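Brimanine Residence Handbook
Section 3: Charging a Mobile Phone at the Study Table
April 28, 2019 | Prepared by Bernadette Blackwood, Resident Services
Reading time: 2 minutes

This section applies to the study tables on all floors. Residents are asked to follow the steps in the order given.

1. Clear the part of the table where the telephone will lie. Papers, cups and food should be moved to the side shelf.

2. Wipe the wood with a dry cloth. Polish must not be applied by residents.

3. Examine the cable along its full length. A cable with split covering or a bent plug must be handed in at the Sukbridge desk.

4. Insert the small plug into the lower end of the telephone. It should go in without force. If resistance is felt, withdraw the plug and check the opening for dust.

5. Connect the other end to the supply and switch on.

6. Lay the cable in a wide, easy curve, leaving some slack at the telephone. Do not pull it tight across the table.

Note: Thick cases should be removed before charging. Tablets and portable computers are dealt with in Section 4.

CAUTION: Do not cover a telephone while it is charging, and do not leave it on bedding or cushions. If it becomes too hot to hold comfortably, switch off at the supply before touching the plug.

CAUTION: Keep liquids off the table until the cable has been put away.

7. When charging is complete, switch off, hold the plug by its body and draw it out straight. Coil the cable loosely and return it to the drawer.

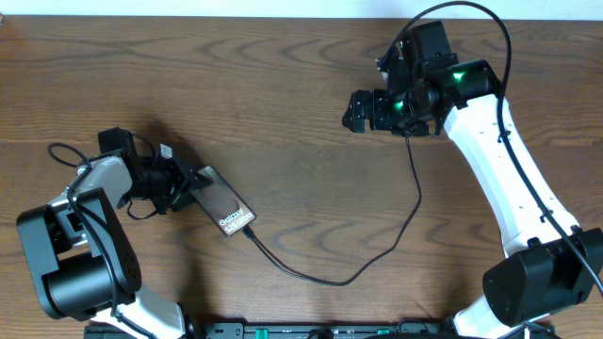 May a telephone be left charging overnight at the study table?

Overnight charging is not permitted in shared rooms. Residents who require it should apply to Mr Ghassan Najjar, who will allocate a numbered point in the Halvorsen room.

Faults should be reported on extension 1612, quoting the table number.

Contact Resident Services | © Brimanine Residence | Back to top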